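4장. 손으로 시연하기: 손목 큐브 착용과 첫 녹화

이 장은 3장의 설치를 마친 분을 위한 것입니다. 3장을 건너뛰고 여기로 온 분도 있을 텐데, 4.2절의 3번쯤에서 화면에 오류가 뜨면 조용히 3장으로 돌아가시면 됩니다. 설명서는 독자를 나무라지 않습니다.

Truveck은 사람이 손으로 한 일을 기록해 로봇이 따라 할 수 있는 동작으로 바꾸는 시연 키트입니다. 조종기로 로봇 팔을 직접 움직이는 원격 조작은 5장에서 다룹니다. 이 장에서는 로봇을 켜지 않습니다. 시연자가 양 손목에 큐브를 달고, 평소 하던 대로 의자를 밀거나 서랍을 열거나 수건을 개면 됩니다. '평소 하던 대로'가 생각보다 어려운 주문이라는 점은 4.5절에서 다시 이야기하겠습니다.

이 판의 절차는 2020년 6월 1일 월요일에 배포된 소프트웨어를 기준으로 합니다. 3월 판을 쓰고 계시면 메뉴 이름이 조금 다릅니다. '시연 시작'이 '개시'로 되어 있는데, 당시 번역을 맡은 사람의 취향이었습니다.

4.1 시작하기 전에

준비물

- 손목 큐브 한 쌍(왼쪽용, 오른쪽용)
- 손목 밴드 한 쌍
- 어깨 하네스와 버클
- 머리 위 카메라와 지지대
- 수집 컴퓨터(Poojary 수집 프로그램 설치 완료)
- 보정판
- 시연에 쓸 물건

마지막 항목을 굳이 적은 이유가 있습니다. 장비를 다 착용하고 보정까지 끝낸 다음에야 접어야 할 상자가 옆방에 있다는 사실을 깨닫는 분들이 꾸준히 나옵니다. 하네스를 맨 채 문을 통과하는 요령은 이 설명서의 범위를 벗어납니다.

작업 공간

작업 공간은 시연자가 팔을 양옆으로 쭉 뻗고 한 바퀴 돌 수 있을 만큼 비워 두십시오. 의자나 수레처럼 굴러가는 물건을 다루는 작업이라면 물건이 굴러갈 길까지 비워야 합니다. 굴러간 뒤에 비우는 것은 늦습니다.

조명은 고르게 켜 주십시오. 큐브의 무늬는 흑백의 대비로 읽히므로, 한쪽 창으로 햇빛이 강하게 들어오는 오후에는 블라인드를 내리는 편이 좋습니다. 스탠드 하나로 분위기를 낸 조명은 저녁 식사에 양보하십시오.

주의: 바닥의 케이블은 시연자의 발보다 인내심이 강합니다. 통로를 가로지르는 선은 덮개로 덮거나 벽 쪽으로 돌리고, 바퀴 달린 물건이 그 위를 넘지 않도록 경로를 잡으십시오. 치울 수 없는 선이 있으면 시연자에게 위치를 먼저 보여 주십시오.

주의: 소화기와 비상구 앞을 막지 마십시오. 카메라에 걸리적거린다고 소화기를 다른 방으로 옮기는 것도 안 됩니다.

4.2 큐브와 하네스 착용

혼자서도 할 수 있지만 둘이 하면 빠르고, 셋이 하면 다시 느려집니다.

1. 손목시계, 팔찌, 헐렁한 소매 단추를 정리합니다. 긴소매라면 밴드가 맨살에 닿을 만큼 걷어 올립니다.

2. 밴드를 손목뼈 바로 위쪽, 팔꿈치 방향에 감습니다. 손목을 위아래로 꺾어 보아 밴드가 손등에 눌리지 않아야 합니다.

3. 왼쪽 큐브를 왼쪽 밴드에, 오른쪽 큐브를 오른쪽 밴드에 끼웁니다. 딸깍 소리가 나면 프로그램의 '장치' 화면에서 양쪽 표시등이 초록색인지 확인합니다. 큐브 두 개는 얼핏 똑같아 보이지만 무늬가 다릅니다. 바꿔 끼우면 로봇은 왼손이 할 일을 오른손으로, 아주 성실하게 배웁니다.

4. 큐브의 윗면이 손등과 같은 쪽을 향하도록 돌립니다. 물건을 쥐었을 때 카메라에서 무늬가 두 면 이상 보이면 가장 좋고, 한 면만 보여도 기록은 됩니다.

5. 하네스를 어깨에 걸치고 버클을 채웁니다. 끈은 숨을 깊이 들이마셨을 때 불편하지 않을 만큼만 조입니다. 이것은 등반 장비가 아닙니다.

6. 손목에서 내려오는 케이블은 팔꿈치를 완전히 폈을 때 당기지 않을 만큼 여유를 두고 정리합니다. 남는 선은 몸 옆으로 보내고, 발 사이로는 보내지 마십시오.

7. 카메라를 시연자 머리 위에 두고, 미리보기에 양손과 작업할 물건이 함께 들어오는지 봅니다. 정수리만 훌륭하게 나오고 손이 없다면 카메라를 앞쪽으로 기울입니다.

참고: 밴드를 꽉 조일수록 정확해진다는 믿음이 퍼져 있습니다. 손가락이 저린 시연자의 동작은 정확하게 기록되기는 합니다. 다만 로봇이 배우는 것은 손가락이 저린 사람의 동작입니다. 밴드 밑으로 손가락 하나가 들어가면 알맞습니다.

4.3 보정

착용이 끝나면 매번 보정을 합니다. 점심을 먹고 와서 다시 찼다면 그것도 매번에 들어갑니다.

1. 보정판을 작업대나 바닥에 평평하게 놓습니다.

2. 수집 프로그램에서 '보정'을 누르고 양손을 판 위에 10초 동안 올려 둡니다. 말을 해도 되지만 손짓은 참으십시오.

3. 화면의 안내대로 왼손, 오른손 순서로 천천히 원을 그립니다. 큐브가 한 바퀴 도는 동안 무늬가 한 번 이상 카메라를 향해야 합니다.

4. 점수를 확인합니다. 만점은 1000점이고, 814점 이상이면 녹화를 시작할 수 있습니다. 그보다 낮으면 조명, 밴드 위치, 큐브 표면의 손자국을 차례로 살피고 2번부터 다시 합니다.

왜 하필 814점이냐는 문의가 많습니다. 보정 기능을 만든 Vichien Hemmin이 Clandudbridge 시험실에서 정한 값이고, 본인은 여기에 대해 한 쪽짜리 메모를 남겼습니다. 메모의 절반은 이 점수 아래에서 손목 각도가 흔들린다는 내용이고, 나머지 절반은 800으로 반올림하자는 제안에 대한 답변인데 옮겨 적지 않겠습니다.

지금까지 시험실 최고 기록은 965점입니다. 이 기록에 도전하느라 오전을 보내지는 마십시오. 점수가 높아도 수건은 여전히 개야 합니다.

4.4 첫 시연 녹화

첫 작업으로는 의자 옮기기를 권합니다. 양손을 쓰고, 쥐는 위치가 뚜렷하며, 떨어뜨려 깨질 일이 없습니다. 컵 쌓기부터 하고 싶은 마음은 이해합니다만 컵은 나중에도 있습니다.

시작 자세는 의자 등받이를 사이에 두고 의자를 마주 보거나 등받이 뒤에 서는 것 중 하나로 정합니다. 어느 쪽이든 한 묶음의 녹화 안에서는 바꾸지 마십시오. 손은 몸 옆에 편하게 내립니다. 등받이를 쥘 때는 양 끝을 하나씩 잡고, 몸을 앞으로 숙이더라도 머리가 양손을 가리지 않게 합니다.

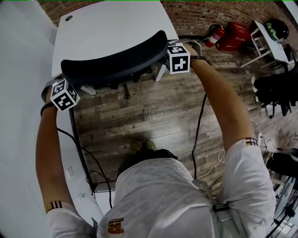
쥐는 힘은 따로 기록되지 않으므로 애써 꽉 잡을 필요가 없습니다. 프로그램이 보는 것은 손목의 위치와 방향, 그리고 그것이 바뀌는 속도입니다. 이마에 힘줄이 서도 데이터에는 반영되지 않습니다.

녹화 순서

1. '새 작업'을 누르고 이름을 적습니다. '의자_책상앞으로'처럼 나중에 알아볼 수 있는 이름이 좋습니다. '테스트', '테스트2', '진짜테스트'는 프로그램이 막지 않지만 한 달 뒤의 여러분이 막고 싶어질 것입니다.

2. 의자를 시작 위치에 놓습니다. 바닥에 테이프로 표시해 두면 편합니다.

3. '시연 시작'을 누릅니다. 신호음이 세 번 울린 다음 녹화가 시작됩니다. 신호음 도중에 움직이면 앞부분이 잘립니다.

4. 잠깐 멈춰 있다가 손을 뻗어 등받이를 잡습니다.

5. 의자를 목표 위치까지 밀거나 당깁니다. 보통 속도의 절반 정도로 움직이되, 슬로모션 연기는 하지 마십시오.

6. 목표 위치에서 의자를 멈추고, 손을 떼고, 손을 몸 옆으로 내립니다. 손을 떼는 동작까지가 작업입니다. 이 부분을 빼먹은 데이터로 배운 로봇은 의자를 제자리에 잘 갖다 놓고 영영 놓아주지 않습니다.

7. '끝'을 누르거나 발판을 밟습니다. 발판을 쓰는 경우, 의자 바퀴로 밟는 일이 없도록 경로 밖에 두십시오.

8. 저장 여부를 묻는 창에서 '저장' 또는 '버림'을 고릅니다.

같은 작업을 몇 번 반복해야 하느냐에 대해서는 기본 학습 설정 기준으로 47회를 권합니다. 더 해도 되지만, 피곤한 상태로 채운 뒷부분은 대개 버리게 됩니다. 중간에 쉬십시오. 쉬는 동안 의자에 앉는 것은 괜찮습니다. 다시 녹화할 때 시작 위치로 돌려놓기만 하면 됩니다.

반복할 때 조금씩 바꿀 것

- 의자의 시작 방향
- 시작 위치(테이프 표시에서 한 뼘 안팎)
- 시연자의 첫 발 위치

반복할 때 바꾸지 말 것

- 쥐는 곳
- 목표 위치
- 시연자. 두 사람이 나누어 할 때는 작업 이름을 따로 만드십시오. 키 차이가 나는 두 사람의 동작을 섞으면 로봇은 둘의 중간쯤 되는, 세상에 없는 사람을 흉내 냅니다.

4.5 좋은 시연에 관하여

기록 중이라는 사실을 알면 사람은 이상하게 움직입니다. 평생 아무 생각 없이 밀던 의자 앞에서 갑자기 손을 어디에 둘지 고민하고, 방향을 틀 때 괜히 손목을 한 번 더 돌립니다. 처음 몇 번은 연습으로 치고 버리십시오. 저장한 다음 지우는 것보다 처음부터 '버림'을 누르는 쪽이 빠릅니다.

실수는 두 종류로 나눕니다. 손이 미끄러졌다가 다시 잡았다면 저장하십시오. 로봇도 미끄러질 테니 다시 잡는 법을 봐 두는 편이 낫습니다. 전화를 받았거나, 재채기를 했거나, 지나가던 동료와 인사를 나눴다면 버리십시오. 인사하는 로봇은 별도 작업으로 녹화해 주십시오.

양손 중 한쪽만 쓰는 작업이라도 두 큐브를 모두 차는 것이 원칙입니다. 쉬는 손을 주머니에 넣으면 큐브가 걸리고, 빼는 과정이 그대로 기록됩니다.

4.6 녹화 결과 확인

1. '목록'에서 작업을 고르고 '재생'을 누릅니다.

2. 화면 아래쪽의 두 선을 봅니다. 위가 왼손, 아래가 오른손입니다. 선이 끊긴 곳은 큐브가 보이지 않은 구간입니다.

3. 끊긴 구간이 짧으면 '메우기'로 이어 줍니다. 손을 뻗는 순간이나 잡는 순간이 통째로 비어 있으면 메우지 말고 버립니다. 프로그램이 그럴듯한 동작을 지어내기는 하는데, 그럴듯하기만 합니다.

4. 확인한 작업에 '완료' 표시를 하고 '내보내기'를 누릅니다. 파일은 Zamivora 형식으로 저장되며 5장의 원격 조작 데이터와 같은 폴더에 들어갑니다.

주의: 내보내기 중에 큐브의 케이블을 뽑지 마십시오. 막대가 끝까지 찬 다음에도 '정리 중'이라는 글자가 남아 있으면 아직 끝난 것이 아닙니다. 이 글자가 너무 작다는 의견은 접수되어 있습니다.

4.7 문제 해결

한쪽 표시등이 계속 노란색입니다.
케이블이 큐브에 끝까지 들어갔는지 봅니다. 들어갔다면 수집 컴퓨터 쪽 단자를 바꿔 꽂습니다. 그래도 노란색이면 큐브를 뺐다가 다시 끼웁니다. 껐다 켜는 것은 그다음입니다. 순서를 바꿔 껐다 켜기부터 해도 말리지는 않습니다.

화면에서 왼손과 오른손이 뒤바뀌어 있습니다.
4.2절 3번을 다시 읽어 주십시오. 바뀐 채로 저장한 녹화는 '도구' 메뉴의 '좌우 교환'으로 고칠 수 있습니다. 이 메뉴가 있다는 사실에서 위안을 얻으시기 바랍니다.

보정 점수가 할 때마다 크게 다릅니다.
밴드가 헐겁거나 창가의 빛이 바뀌고 있을 가능성이 큽니다. 카메라 지지대의 나사도 확인하십시오. 지지대에 겉옷을 걸어 두셨다면 그것부터 치웁니다.

숙일 때마다 신호가 끊깁니다.
머리가 큐브를 가리고 있습니다. 카메라를 조금 앞으로 옮기거나 시연자가 반걸음 물러섭니다. 물건이 너무 낮다면 작업대에 올려놓고 할 수 있는지 먼저 생각해 보십시오.

발판을 밟았는데 녹화가 두 개 생겼습니다.
두 번 밟으셨습니다. 짧은 쪽을 지우면 됩니다.

로봇이 의자를 엉뚱한 방향으로 밉니다.
학습이 끝난 뒤의 문제는 7장을 보십시오. 다만 7장의 첫 번째 질문이 "녹화할 때 목표 위치를 중간에 바꾸었습니까?"라는 것은 미리 알려 드립니다.

4.8 장비 벗기와 보관

1. 프로그램에서 '장치 해제'를 누릅니다.

2. 케이블을 먼저 분리하고, 큐브를 빼고, 밴드를 풉니다. 하네스는 마지막입니다.

3. 큐브는 마른 천으로 닦습니다. 알코올로 문지르면 무늬가 흐려집니다. 무늬가 흐려진 큐브는 보기에는 깔끔하지만 카메라에게는 그냥 주사위입니다.

4. 밴드는 미지근한 물에 손세탁하고 그늘에서 말립니다. 여러 사람이 쓰는 곳이라면 각자 밴드에 이름을 적어 두십시오.

5. 큐브는 상자의 왼쪽 칸과 오른쪽 칸에 맞게 넣습니다. 다음에 꺼내는 사람은 칸의 표시를 믿고 그대로 찰 것입니다.

원격 조작으로 넘어가실 분은 하네스를 벗지 말고 5장 5.2절부터 읽으십시오.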